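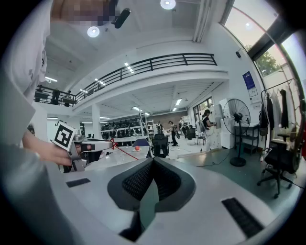 Dye bench, Sturkthorpe — Nov 20, 2019

Carrying on with the madder reds. The July batch came out too brown and I put that down to the pan getting too hot overnight, so this time I kept a closer eye on it. Started with 197 g of dry wool, scoured yesterday and left in a bucket of rainwater. Alum at 12 per cent of the dry weight, dissolved in hot water first, then topped up with cold.

Madder is the Darnness root, the last of the bag Callum Laing brought down. He ground it finer than I would have. It clogs the muslin, and I had to rinse the bag out twice before any colour moved. Next time ask him for chips.

Bath log

Start: 35 degrees, wool in, gentle stir.
First hour: brought up slowly to 60. Liquor orange, wool a weak salmon.
Second hour: held at 60. Crept to 66 while I was on the phone to Vamero about the late chalk. Turned the ring off and let it fall back.
Third hour: held. Colour much deeper, still a bit orange at the tips of the locks.
Then lid on, heat off, left to cool in the pan.

Added a level teaspoon of chalk at the end of the first hour. Our tap water is soft and the Yokoyama notes say chalk makes more difference than extra root. I think they're right. The skein I pulled out before the chalk went in is plainly duller than the one I pulled after.

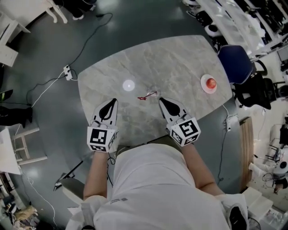 I've tied both test skeins to card and put them on the windowsill with half of each covered, same as for the weld. They can stay there until spring. The July ones faded less than I expected on the uncovered half, although the brown makes it hard to judge.

Exhaust bath: there is still plenty in the pan. Put in two small skeins of the grey fleece to use it up. The grey takes a brick colour which I like better than the clean red, though it won't be any good for the border of the rug. Callum wants the border to match the old piece and the old piece is nearer to the skein with chalk.

Stock: notebook page says 2,031 g of scoured white left, but that was before the indigo week, so it needs weighing again. Alum is low. Enough for one more bath this size.

To do
Weigh the white.
Wash the muslin bag properly, or replace it.
Check the thermometer against the kitchen one — it read 3 degrees high in boiling water last time.
Ring Vamero again if the chalk isn't here by the end of the week.
Rinse the main lot tomorrow in cool water, no soap, and dry it in the back passage away from the heater.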